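Evening class or teach myself? Total beginner, basic electronics

Home > Learning and hobbies > Adult classes
Posted Thursday, October 19, 2023

marshlane_jo

Hello all, hope this is the right section. I'm 54, I work in a building society, and for years I've been saying I want to learn enough electronics to mend a radio and wire up lights for a doll's house without setting fire to it. My daughter has finally called my bluff and sent me a link to the evening course at the Maltonberg adult centre. It's course 2226 in the brochure if anybody local knows it. It runs for 12 weeks, starts in February and costs £132, which isn't nothing for me at the moment!

The other way of doing it would be a library book, a few videos and a bag of bits from the internet. I'm quite good at starting things on my own and very bad at carrying on with them (see: Italian, bread, the ukulele). On the other hand I hated school, I'm slow at maths, and the thought of sitting in a room where everyone else already knows what a resistor does makes me want to hide under the coats.

Has anyone done a class like this as a grown-up? Were you the only one starting from nothing? And do you have to buy a load of kit on top of the fee? I did ring the centre but the line just went to a message about parking.

Ta very much in advance.

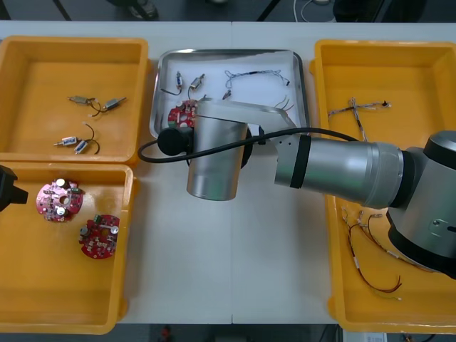 Ayman Rawashdeh

Do the class, Jo. From what you say about the Italian and the ukulele you already know why.

I did one like it in Landton a few years back, different centre but the same sort of brochure, and I went in knowing how to change a plug and that was my lot. The first night was mostly people apologising for being there. One man had come for the wrong course altogether (he wanted electric guitar) and stayed till the end. The ones who did know a bit were mainly keen to show the rest of us, which got on my nerves for a fortnight and then became very handy.

On the maths: it's a lot of dividing one number by another. You can use the calculator on your phone. If you can work out a mortgage payment you're miles ahead of where I was, and I'd guess you can do that in your sleep.

On the money, do ring again and ask about three things. First, is there a reduced rate? Ours had one for anyone on certain benefits and another for over-60s, and neither was printed in the brochure. Second, can you pay in two goes? Third, what's the refund if they cancel? Mine nearly got cancelled for lack of numbers, and I'd paid already, and it took two emails before anyone would tell me where I stood. Try just after they open, before the yoga people get through.

Ask about class size as well. More than 16 people with one tutor is too many in my book, because you spend half the evening with your hand up.

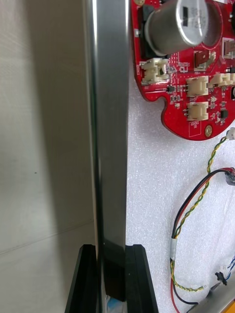 Photo: Azar / shared by site member

As for being slow, well, so was I. I used to write down what we'd done on the bus home while it was fresh, half a page, nothing neat. When I missed a week with flu I rang a chap off the course and he read me his notes over the phone, and that was when I found out his were worse than mine. We're still mates, we go fishing.

The thing I'd do differently is keep my mouth shut less. I sat there for most of one evening not knowing which way round the meter leads went, too proud to say so. The tutor didn't bat an eyelid when I finally asked.

gimov_b

teach yourself. its all online and free. took me one weekend

pennybun

Bit harsh on the self-teaching side in the long answer, and the short one isn't much help either, so I'll go in the middle. I've done both! I taught myself for a year, got stuck, then took a class, and I think I got more out of the class for having muddled along first. You've got till February, so you could have a go at home now and still book. Here's how I'd use the time.

Before you spend anything

Go to the library and borrow two beginners' books, not one. If the first chapter of the first one makes you cross, try the other. They explain the same things so differently that one of them will usually click. Ask at the desk too, as ours can order things in from other branches and it only cost me a phone call.

Set aside one evening a week and stick to it, same evening the class would be. That's a good test of whether you can really spare it. I found out mine clashed with my mum's shopping and had to have a slightly awkward chat with my brother about taking turns. 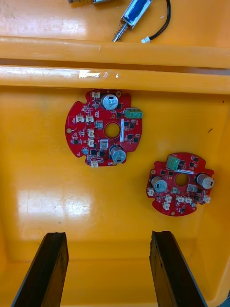 Kit, and what to leave in the shop

Buy a cheap meter, a battery holder and a little beginners' pack. Leave the fancy soldering iron alone till you've used someone else's, or you'll end up with two like me. Ask the centre whether materials are included, as some tutors add a few pounds on the first night and it's nice to have the cash on you.

And please leave anything that plugs into the mains well alone for now, old radios included. They can hold a nasty shock even unplugged. The doll's house lights running off a battery are a lovely first job, and you'll have something to take along on the first night.

marshlane_jo

Thank you all, even the one-weekend person. Got through to the centre at last: there's a reduced rate but I don't qualify, and yes, I can pay in two halves. Library on Saturday, then I'll book when I'm paid.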